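May 23, 2019

Aasen portable, ser. ending 1,917. In for sticking type bars and a carriage that drags from col 6 on. Got the body shell off, four screws, one of them not original. Ribbon cover still on the shelf, dont lose it.
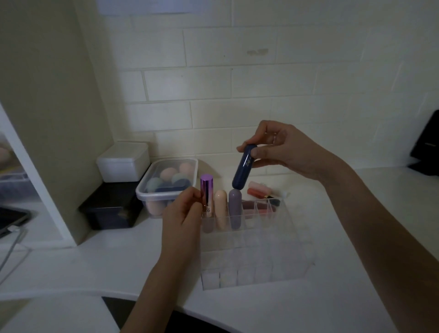
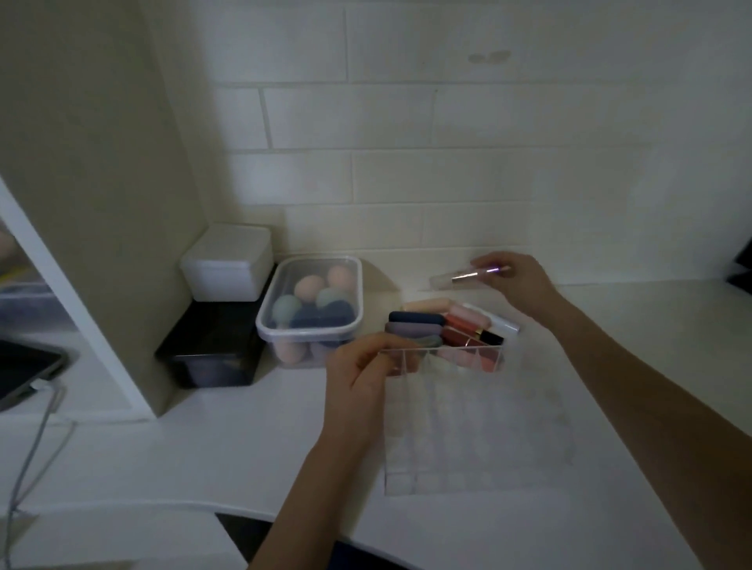
Segment first. Slots were packed with old oil and eraser crumbs, worst under the 7 and the 9, both bars hung halfway and dropped back slow. Flushed with Brerkeo spirit, toothbrush, worked each key by hand, flushed again. No oil in there this time!! Small parts want sorting as they come off, upright and each in its own slot like the lipsticks in the clear organizer, not all tipped in one jam lid like the Jorkon last November. Took me a whole evening to work out which link went where on that one.

Carriage: rail has old grease gone to varnish. Cleaned front rail only. Back rail tommorow, need the long swabs. Drag is better but still there.

Drawband OK, frayed at hook end, will replace anyway. Mainspring tension 6 turns as found, left it.

Patent dates on the back plate very faint, paint chipped round the last two lines. Did NOT scrub. Damp cloth and stop.

Platen hard as a rock. Ask Waner what they charge for a recover now, old price list is no use.

To do: back rail, drawband, feed rollers (flat spot on left one), bell doesnt ring, clapper bent? Type sample before shell goes back on.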